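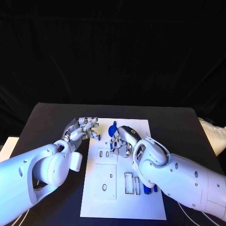 Okay, curtains! I want to start with the most overlooked piece of fabric in any small theater, the plain black drape at the back. I've spent more of my adult life thinking about black drapes than I should probably admit to a room full of people who still have time to leave. Look at how the folds hang on the one behind the table – soft, vertical, and just a little light catching on them over toward the left and right. Those faint highlights are my whole talk. A black curtain is a surface, and it will take light whether you planned for it or not. (Leave the slide up while people find seats.)

Say hello, say who I am. Thank Marleny Villca for the invitation and for letting me into the building at a silly hour to check the projector. Mention that the handout has the fabric chart on it, so there's no need to copy numbers down.

What I mean by "masking." Legs, borders, backdrop. Quick show of hands: who has hung a full set of blacks? Who has hung them, gone out to the back row and gone straight back up the ladder? Same hands, usually.

First story, Flilport. My first proper job was a community hall there, and the backdrop was sewn flat. No pleats at all, stretched tight on a pipe. The director loved how smooth it looked in daylight. Then we put one side light on it and every wrinkle from the storage box jumped out at the audience. I was up there with a steamer until past midnight and it looked worse when I finished. I still have the steamer. It still leaks.

Why fullness helps. A pleated drape already has a pattern of ridges and valleys, so the eye reads a stray crease as one more fold and moves on. Fullness of 50 percent means you buy half again as much cloth as the width you're covering. At 100 percent you buy double. Do the demo with the bedsheet and the broom handle – flat first, then bunched up. Let somebody in the front row do the bunching, it gets a laugh and they remember it.

Fabric. Pass the swatches around now, two at a time, or they all end up in the third row. Velour drinks light and it's lovely, and it's heavy, and it collects every bit of lint in the county. Brush the pile with your thumb: one way it goes dark, the other way it goes gray. All your panels have to run the same direction! Mark an arrow on the webbing at the back of each one. Fraser Lindsay taught me to do it in white laundry marker, and I have blessed him for it ever since. Commando cloth is cheaper and tougher and a bit shinier. Great for legs that get bumped by scenery.

The Skonex job. This is the one with the numbers. Backdrop and four legs, 441 square yards of cloth once the fullness was figured in, and one dye lot for the whole order. Please, please ask for one dye lot. Black isn't one color. There's a blue black, a brown black and a green black, and you will only find out which ones you own when they hang side by side under a warm lamp.

Budget slide. We had $2000 for fabric and hardware and we kept $800 of it back for flame treatment and labels. People groaned at me about that at the time. Stress this part, slow down here: get the certificate in writing, keep a copy with the drapes, and find out whether washing takes the treatment out.

Storage. Never fold a velour. Loose in a hamper, pile side in. Clarkus hall had theirs folded in squares on a shelf from May on and you could have played chess on that backdrop when it went up.

Lighting them. Keep side light off the drape, pull the actors downstage if there's room. Even 2 extra feet makes a difference you can see from the seats. Show the before and after from "Nina" – same lamps, same cloth, the only thing that moved was the sofa. I love this pair of slides so much. Wait for the "oh."

Questions. If it goes quiet, ask who has the oldest drape and what it smells like.

Reminder before they go: swatches back in the envelope, and hands-on hanging session on 15th September, closed-toe shoes, bring gloves if you have them.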